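Who picks the songs? Notes for the Huncombe listening night
Diệp Đào, 2022-11-19

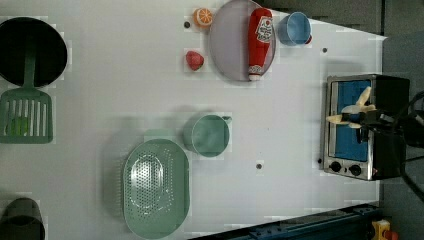 Toy ketchup bottle on a gray plate, with a green slotted spatula on the same table.

(Wait for the door to close. Mic is the one on the left, the other one buzzes.)

Evening. I write about pop records, mostly new singles, mostly by people you will hear once in a shoe store and never again. Tonight I want to talk about playlists, and why I have stopped believing what they tell me about a song.

Start with the Nordin story. Most of this room will know "Cold Side of the Bed" by now. Ask who has heard it. Then ask who went looking for it. I expect a lot of hands for the first and very few for the second.

Play first 38 seconds. Stop before the chorus.

OK. Nice voice. Dry, close to the mic, a little tired, which I like. The drums are the drums on every song this year. There's a key change coming that I think was added late, and I'll play it later so you can argue with me.

The press release called this song "the one listeners chose." I have a problem with the word chose. The track went up on a Friday and had 200 plays by Sunday night. The next week it was put on a big mood playlist, the kind people leave on while they cook, and the plays went up like a kite. Did listeners choose it? They didn't skip it. I don't skip the song in the elevator either.

Slow down here. Last time I rushed this and got a question that took ten minutes.

I'm not saying the song is bad. I gave it a decent review in January and I'd give it the same one now. My complaint is with the claim being made on its behalf. A play is a weak piece of evidence. It tells you that sound came out of a speaker, and maybe that a person was near it.

Next: Brukach. Different case, and a better one for the other side, so be fair to it.

Brukach are a three-piece, two singers and a guy with a keyboard. They had 2692 followers when their second single came out, and I'd bet a good part of those were real, going by how cranky the comments were. Real fans complain. They wanted the old drummer back. They hated the cover art. The single, "Paper Town Girls," got no playlist help that I could find, and people still sang it back at them at the Flanberg in a room that smelled of floor cleaner. I was there and I sang it too, badly.

Play "Paper Town Girls," second verse into chorus. Let it run through the handclaps.

Listen to how the chorus comes in early, half a bar before you want it. A playlist editor would probably call that a mistake. I think it's the best thing on the record. The verse is weak, though, and I said so at the time, and I got some mail.

Now the part where I argue with myself. Somebody always picked the songs. Before playlists it was radio, and radio had its own favors and lunches. I grew up with one station that played the same 2000 songs in what felt like the same order. So am I just grumpy about a new boss? Maybe. I go back and forth on this.

What bothers me is how the songs are changing. Intros are gone. The hook shows up in the first few seconds, in case you leave. Everybody sings at the volume of a person trying not to wake a baby. I hear demos now that sound like they were built to be ignored politely – and the people making them can sing, that's the sad part.

(If short on time, cut from here to the second Nordin clip.)

A label person told me over coffee that "nobody loses money on a quiet song." I asked if anyone had made money on one. He said to ask him in a year. I did ask him. He has changed jobs.

I also don't trust "discovery" as a word. If a service hands me ten songs that sound like the ten I played yesterday, what did I discover? I'd like to be wrong about this, so if you've found a record you truly love that way, bring it up in the Q and A, and say what it was. Titles, please.

Play Nordin again, from the bridge through the key change.

Does it earn that? Take a show of hands. I say no. The lyric doesn't move anywhere and then the whole band jumps up a step as if it had. My brother cried at it, so there you go.

Questions. Likely ones:

Do I use playlists? Yes, for the dishes.

Do I take money from labels? No. I took a tote bag once – the handle broke.

What should we listen to? The Brukach single, twice, then whatever your most annoying friend keeps sending you.

Thank the bar staff. Get the cable back from the sound desk before leaving.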